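The Inventory of the House at Jatport

The estate of the late Mrs Petrauskas was entered for inspection in January, at 2 in the afternoon, by the undersigned officer of the firm of Prenditz. The kitchen was assigned the final schedule. It was recorded that the table bore a light blue cloth with white dots and cartoon kitties, and that the cloth was to remain in place until the heirs had reached agreement.

Item 320 comprised chopsticks of pale wood, still in their clear wrapping, together with the grey-green holder intended for them. No value was entered. The officer noted that the deceased had bought such things for guests and had, in the opinion of her neighbours, received very few.

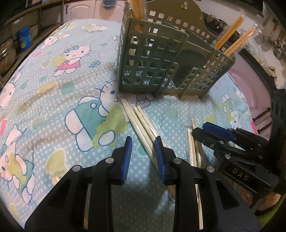

Feng-yi Chung wished it to be entered that the guests had been expected all the same. A place had been laid each evening at the Willo Street house, and later at this one, and a wrapped pair was always set beside the bowl – one did not offer a visitor chopsticks that another person had used.

The remark was admitted to the record under Miscellaneous. The officer then enquired whether the pairs should be sold as unused goods or unwrapped and placed in the holder with the household's own. The regulations, which ran to 800 clauses, were silent on the matter. After some delay it was directed that they be unwrapped.
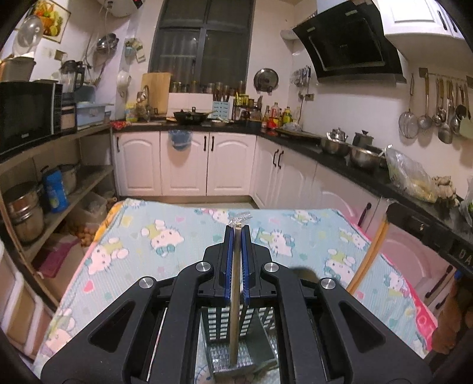

The work occupied the remainder of the afternoon. The wrappings were put aside for disposal and Item 320 was struck from the schedule, the contents being now in use. Tea was taken at the table by those present – the officer included – and a bowl of noodles was accepted, against clause 14. The estate was closed at a total of 1,563 items, and the holder was left where it stood.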